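Spent the morning sorting out the little round red table. It came from the Zornstead hall sale in July for 12 dollars and has been holding junk mail ever since.

The top is glossy red laminate with small flecks through it, white and pink mostly, and a few blue. I'd put it down as plain red until I gave it a proper wipe.

Warm water and a drop of dish soap did most of the work. There was a gluey patch from an old price sticker. Eucalyptus oil on a rag, left for two minutes, then wiped off. Didn't dull the shine.

I'd been told to use car polish on old laminate. Haven't tried it. If anyone has, let me know whether it goes streaky, as this top shows every smear once the overhead light is on.

Next job was deciding what lives on it. The rule is anything that doesn't get used in a week goes back to the cupboard. So far that leaves the basket with the holes in it and not much else.

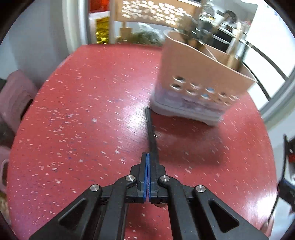 The basket stays because it's light and I can lift it off with one hand when I need the whole top. Crumbs fall through the holes, so it needs a shake over the sink now and then.

Thin things are the trouble. Sticks, skewers, pencils, they all end up lying flat on the table by lunch. I've ordered a tall jar from Garamis for them. It was 8 dollars plus postage and should fit beside the basket.

Measured for a tablecloth and then decided against it. A round cloth in the right size was 29 dollars at Pacheco and it would cover up the only part of the table I like.

Someone asked about the size. It seats two for breakfast if you keep the plates small. Three is a squeeze — knees mostly.

Still to do: felt pads for the feet, and find out whether the edge needs sealing before the weather gets damp. Will ask at the hardware place on Grastdale Road.

Jar is due 25th October. Until then the pencils can go in a mug.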